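Thread: How many demos per task before you start training?
Board: Learning from demonstration > Data collection

flatbit_07
We're teleoperating a two-arm cell on PC assembly and teardown. Tasks so far are memory in and out, expansion card in and out, and CPU into the socket. We have 571 episodes across the lot, but they're lopsided. Memory has most of them because it's quick to reset. CPU has hardly any because every reset means getting the lever and bracket back up and the chip back in its pocket.

Question is whether to even the numbers out before the first training run, or train now and see what falls over.

Valico_bench
Train now. You'll learn more from one bad policy than from another fortnight of collecting. We waited at our place and ended up binning a lot of it over a camera setting.

okra
Disagree with the above, at least for the CPU task. If it has hardly any episodes the policy will just do something memory-shaped near the socket and you'll bend pins. Boards aren't free.

How are you varying the start position of the case?

flatbit_07
Not much, to be fair. The case goes on its side with the opening up and we shift it a bit by hand between batches. The parts fixture stays put on the left of the table. The card stands upright in it, the two memory modules lie in the slotted holder at the front, and the chip sits in its own pocket.
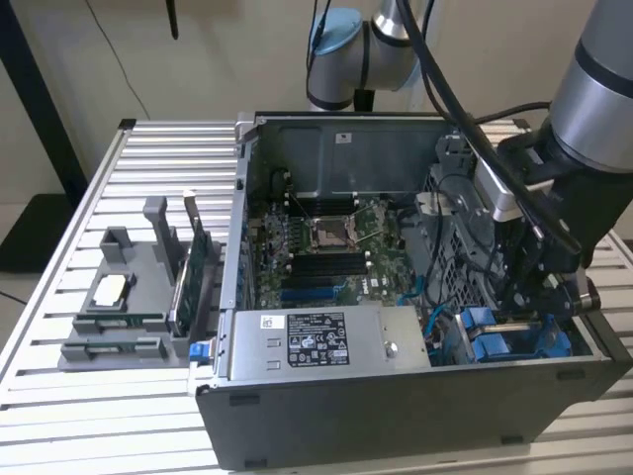

Valico_bench
I'd move the fixture as well. If the parts are always in one spot the arm learns the spot. We had a policy at Birska that reached for the tray with the tray on the floor.

flatbit_07
Fair point, but the fixture is printed to line up with the slats, so moving it means it wobbles. I could do two positions without much bother.

okra
Two is fine to begin with. What I'd do:

Freeze memory where it is.
Collect CPU only until Thursday, one operator, slow.
Swap operators after that, and keep the operator name in the log.
Hold back 10 episodes per task and don't touch them.

And write down the failures. People delete them and then have nothing to check the success detector against.

Shabalala_lab
We keep failures but in their own folder. Mixing them in with the good ones hurt us, even with a label. Different model though, so your mileage may vary.

One thing on operators. Don't stick to one person for the whole CPU batch. You get a very tidy set and then the policy can't recover from anything that person never did.

okra
Slow and tidy first, messy later. I'd stand by that for anything with pins.

Shabalala_lab
We'll have to differ. Our best set had 11 people in it and some of them were pretty poor at it.

Flaltedetti_mk
Are you recording the resets? We started doing that and got the removal task more or less for nothing, as the operator was taking the memory out anyway.

flatbit_07
No, resets are by hand, lid of the log closed. Doing them with the arms would take a lot longer but I can see the sense in it for the card and the memory. Not for the CPU, I'd sooner lift that out with my fingers.

Plan for now is CPU until Thursday with two operators taking turns, fixture in two positions, memory frozen. Then a first run on everything. Will post the numbers per task.

Valico_bench
Post the bad ones too please.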